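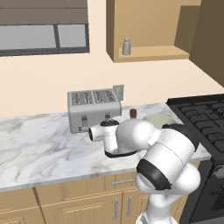
Robot Cells in Practice
Handout 6: Bringing up and looking after the kitchen cell in simulation
Course lead: Morven Semple. Lab sessions: Yasuo Uchida, Hina Lashari.

14 shares | 3 comments

Read this before the lab. You will be working on the simulated kitchen cell, and each pair gets its own copy of the scene file. The cell has one arm, a run of counter with a toaster on it, a gas range to the right, and cabinets above and below. The arm is a fixed-base model. It does not roll around the room, so everything you ask it to reach has to be inside its working range from where the base is placed.

The software is called Turkine. The task runner that sits on top of it is Prinero. When something goes wrong it helps to know which of the two is complaining. Turkine messages are about bodies, joints and contacts. Prinero messages are about tasks, timeouts and missing names.

1. Placing the base

The base goes in front of the lower cabinets. Open the cell file and find the entry base_pose. Change one number at a time and reload after each change. Check three things before you go on.

The base must not overlap the cabinet doors. Turkine will let you save a scene with two bodies inside each other, and then push them apart on the first step. The arm jumps, and the log fills with contact warnings. If your arm twitches at start-up, look here first.

The wrist must be able to pass over the front edge of the counter with clearance. The edge is rounded in the visual model, but the collision model is a plain box and its corner sticks out slightly past what you see. Turn on the collision view when you check this.

The gripper must be able to reach the front of the toaster with the elbow bent. If it only gets there with the arm nearly straight, move the base closer. A nearly straight arm is close to a singularity, and small commands at the gripper turn into large joint speeds.

2. Homing and zero offsets

Every joint has a zero offset stored in the calibration file. The copies you are given have been altered on purpose, so do not expect the arm to line up on the first run. Use this order:

- Load the cell with gravity on and the controller off. Let the arm settle.
- Turn the controller on and send the home command.
- Compare the reported joint angles with the home table at the back of the lab book.
- Correct the base joint first, then work out toward the wrist.
- Save, reload and send home again.

Students often start at the wrist, where the error is easiest to see. An error at the shoulder shows up at the gripper multiplied by the length of the arm, so wrist corrections made early have to be redone.

3. Setting the tool frame

The tool frame is the point the controller thinks it is moving. For this cell it belongs between the fingertips. If it has been left at the flange, the arm will drive the gripper into the toaster while reporting that it is still short of the target. Last year's group lost most of an afternoon to this.

To test it, send a rotation about the tool point with no translation. The fingertips should stay put while the wrist swings around them. If the fingertips trace a circle, the offset is wrong. Adjust the length along the tool axis first, then the two sideways values.

4. The toaster lever

The lever is a sliding joint with a spring and a latch. It has a stiffness, a damping value and a travel limit. In the supplied file the damping is too low and the lever bounces when released. Raise it in small steps until it returns once and stops.

Approach from the front and keep the gripper clear of the small items on the counter. The bottles near the toaster are free bodies and will fall if touched. A knocked bottle does not stop the run, but Prinero records it as a disturbance and you will be asked about it.

Run the press with a force limit set. Without one, the position controller keeps pushing after the lever has reached the end of its travel, and the toaster slides back toward the wall.

5. Step limit and logs

Each trial is limited to 2000 steps. A log that ends at 2076 means the trial timed out and the runner used its extra steps to bring the arm back to home. It is a normal exit, and the trial counts as failed. If a log stops well before 2000 with no success line, open the Turkine log and look for the last contact warning.

Keep your logs. Name them by pair and trial, and do not overwrite old ones when you change a setting.

6. Routine checks

Do these at the start of each session, even if the cell was fine when you left it:

- Home the arm and read the joint angles.
- Run the tool point rotation.
- Press the lever once by hand using the joint slider.
- Confirm the force limit is on.
- Write the file version in the lab book.

What to hand in

A one-page note with your base pose, your corrected offsets, your tool frame values and the final lever damping. Add the log of one successful trial and one failed trial, with two or three sentences on why the failed one failed. Notes go to Hina Lashari by 5 p.m. on the last lab day in December.

Comments (3)

Mehwish Sial: Is the home table in the lab book in degrees or radians? The file looks like radians.

Yasuo Uchida: Table is degrees, file is radians. Convert before you compare.

Vilho Kinnunen: Our lever stays down after the press and the spring does nothing. Damping is the only thing we changed. Can we go back to the original file for the toaster and keep our arm offsets?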